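How to compare two grippers on a kitchen task: spoon and mug

28/12/2021

These notes set out how we compare grippers on small household objects. The task is simple to set up: the arm picks up a metal spoon, puts it in a mug, and takes it out again. It can be repeated with any two-fingered gripper that fits your arm. We used it to choose between the Casell and the Olico, and we now use it for any new set of fingers.

You will need an arm fixed firmly beside a counter, one camera on a stand looking across the whole workspace, one small camera at the wrist, a metal spoon, a mug with straight sides, and a few extra mugs or glasses to stand nearby. Our controller software is Provimo, but nothing below depends on it.

1. Fix the arm and check the reach

Clamp the base before you do anything else. Move the arm by hand to the furthest place you intend to use and check that the elbow does not come near a tap, a window blind or a wall. Then do the same for the nearest place. If either position feels awkward by hand it will be worse under control, so move the mug and leave the base where it is.

Tie the cables with enough slack for a full turn of the wrist. A tight cable pulls on the last joint and the fingers end up slightly to one side of where you asked for them. This looks very much like a calibration fault and can waste an afternoon.

2. Fit the first gripper and set the force

Fit the gripper, enter its weight in the controller and set the tool centre point at the fingertips. Do not copy the value over from the other gripper, even if the fingers look the same length. Ours differed by enough to miss a spoon handle.

Start with a low force and raise it until the spoon no longer turns when you push lightly on the bowl. We settled on 30 newtons for the Casell and 28 for the Olico. Write the number down and keep it for the whole set.

3. Set up the wrist camera

Mount the camera so that the mug fills a good part of the view when the gripper is above it. Focus at the height you use for the approach, which for us is 200 mm over the counter. Lock the exposure. If it is left on automatic, a pale counter will push it up and down as the arm travels.

Then run the approach at full test speed and look at the recorded pictures one by one. Do not judge from the live view, which always seems better than it is.
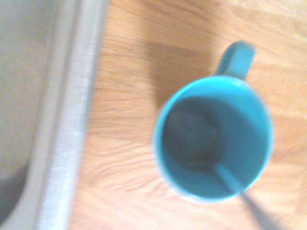 Shorten the exposure first if the rim of the mug is smeared. If the pictures then come out too dark, add light before you raise the gain. Slowing the arm also works, but you must then slow it for both grippers or the times cannot be compared. We keep blurred pictures in the record, marked as such, and leave them out only when we measure the rim.

A spoon handle is thin and grey and is easily lost against a shadow. The rim is a better thing to aim at on the way in. On the way out, find the rim again, and then look for the part of the handle that sticks out past it.

4. Place the objects

Stand the mug on the counter within easy reach and note which way its handle points. Turn it to a new direction for each block of runs. If it always faces the same way, you will find out only how well the gripper does with that one layout.

Leave some other mugs close by. An empty counter makes every gripper look good. Wide fingers in particular need room at the sides, and you will see this only when there is something for them to knock.

5. Run the task

Begin each run from the same joint position. Close on the spoon handle, lift, move over the mug, come straight down, open, and back away upwards. Wait until the arm is still, then go back for the spoon.

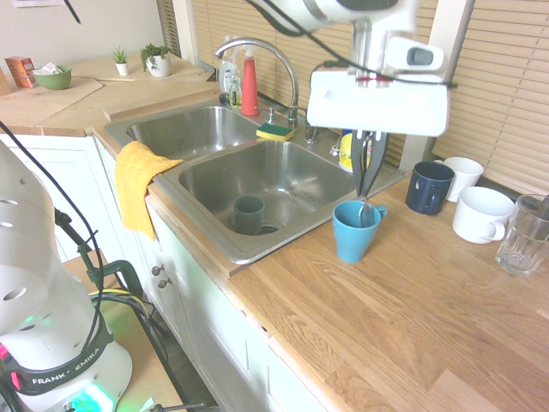

Spoon held in the two-fingered gripper at the teal mug, with other mugs and a glass to the right.

Log each half of the task separately. Putting in and taking out fail for different reasons, and a single pass or fail hides this. For every run we write down:

Gripper and finger type
Direction of the mug handle
Pass or fail going in
Pass or fail coming out
Whether anything else was touched
Time taken

6. Change over and repeat

Swap grippers, set the weight and centre point again, and run the same list in the same order. Our set is 117 runs for each gripper. A changeover takes us around 20 minutes, most of it spent on checking the centre point.

Reading the results

With us the Casell was quicker going in and the Olico was more reliable coming out. Most of the Casell's failures were slips on the handle, and a set of Tkachuk rubber pads cured many of them at the cost of slightly thicker tips. We kept the pads on and will repeat the full set in February with a narrower mug.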